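Home | Projects | Open Positions | Data Collection | Contact

Malabanan Manipulation Group

Call for participants: teleoperators for demonstration recording

The Malabanan Manipulation Group is looking for paid participants to record demonstrations for Drurketti, a learning system for small tabletop arms. Recording starts in February and continues until each task in the current set has 200 accepted episodes. Participants drive the arm by hand through a leader unit. No programming is involved.

Background

Drurketti is trained by imitation. For every task the system receives joint positions, gripper opening and video from complete runs carried out by a person, and it learns to produce the same kind of motion on its own. The quality of the result depends heavily on who supplied the runs. Our first set was recorded by two staff members with nearly identical habits: both approached objects from the same side and closed the gripper at the same speed. The policy trained on that set performed acceptably when an object was where those two people liked to put it and poorly elsewhere. The present call is meant to widen the range of operators.

The work

A session consists of short episodes. The operator moves the leader unit, the follower arm copies the motion, and the software (Vultix) logs both. Most tasks in this set use soft foam objects and a raised board. The operator picks up an object, places it at a specified position and returns the arm to rest. A later task adds a second placement. Each episode is expected to last no more than 60 seconds; longer ones are stopped and discarded. 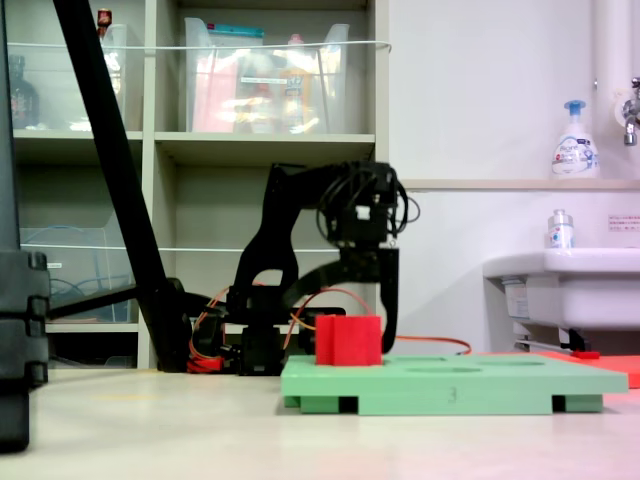
Between episodes the operator resets the objects by hand according to a position list shown on the screen. The list is generated in advance and has to be followed even when a position looks awkward. Awkward positions are where the model has the least data. If a position cannot be reached, the operator marks it as unreachable and moves to the next one.

Failed grasps are kept when the operator recovers within the same episode. Please do not restart after a slip. An episode in which the object is dropped, found again and placed correctly is useful training material. Episodes are rejected for three reasons only: the arm hit the floor or the stand, the object left the reachable area, or the recording has missing samples. Rejected episodes do not affect payment.

What we ask for

— Age 18 or over.
— Steady use of at least one hand for the length of a session. The leader unit can be mounted for left- or right-handed use, and left-handed operators are especially welcome.
— Normal or corrected vision. Ordinary glasses are fine.
— Willingness to repeat the same task many times with care.
— Ability to attend at least 3 sessions.

Experience with robot arms is not required. Applicants who have worked with teleoperation before should say so in the application; they will be assigned to a separate group so that their episodes can be compared with those of new operators.

Sessions and payment

Sessions run for two hours, including a 17-minute introduction on the first visit and a break at the midpoint. Morning sessions begin at 9:30 a.m. and afternoon sessions at 2 p.m. Payment is by the session, at the standard participant rate given in the consent form, and is made whether or not the full list of positions is completed. Operators who stop early for any reason are paid for the session they started.

Data and consent

Joint data, gripper data and video of the work area are stored under a participant number. The cameras are aimed at the arm, but hands will appear in the video during resets. Faces and voices are not recorded. Participants may withdraw their episodes until the set is frozen for training — after that point removal is no longer possible, and the consent form says so.

How to apply

Write to Crisanto Bañez, who handles scheduling, through the contact form on the project page. State which hand you prefer, whether mornings or afternoons suit you, and any earlier teleoperation work. A reply with available times and the consent form will follow. The form should be read before the first visit and signed on arrival.

Related items
Vultix logging format: notes for annotators
Drurketti task set, second revision
Open position: technician, Zindow test bench
Guide to resetting objects between episodes

Contact | Privacy | © Malabanan Manipulation Group | Back to top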